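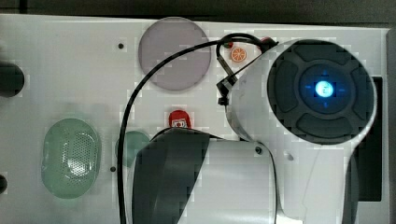 Huệ Văn wrote in to say that my last column was too kind to folding desks, and that anyone who praises one should be made to type on it for a full winter. Fair enough. I have now spent the winter typing on the Zostard wall desk, and my opinion has aged along with my wrists.

The Zostard hangs on a steel rail and folds flat when you are done pretending to work. It cost me $200, plus an evening and a drill bit I had to buy twice. The instructions are eleven drawings of a cheerful bald man who never once hits a pipe.

**Putting it up**

Find your studs first. The rail wants two of them, sixteen inches apart, and my apartment was built by someone with looser views. I ended up moving the whole thing nine inches left, so I now face the side of the refrigerator.

**Using it**

Open, it holds a laptop, a lamp and one elbow. Two elbows and the front edge begins to nod, as if agreeing with whatever you're typing. By March I'd learned to write long emails with my left hand in my lap. The surface wipes clean, even of turmeric, and the hinge is very good: slow, quiet, with no interest in my fingers.

Folding it up every night is the whole selling point. I did this for six nights. It has been down ever since, with mail on it.

**Against the others**

The Werkthorpe model is sturdier and has a proper lip for pens, but it runs $1,000 and comes in a green I associate with dentists. The Ilia is cheaper than either and looks it, though a neighbor has had one in her hallway for years and keeps a fern on it without incident.

**Verdict**

Buy the Zostard if you write short things and own few objects. Tighten the two front bolts every month or so. Huệ, you were right about the winter, but I'm keeping the desk, mostly on account of the holes in the wall.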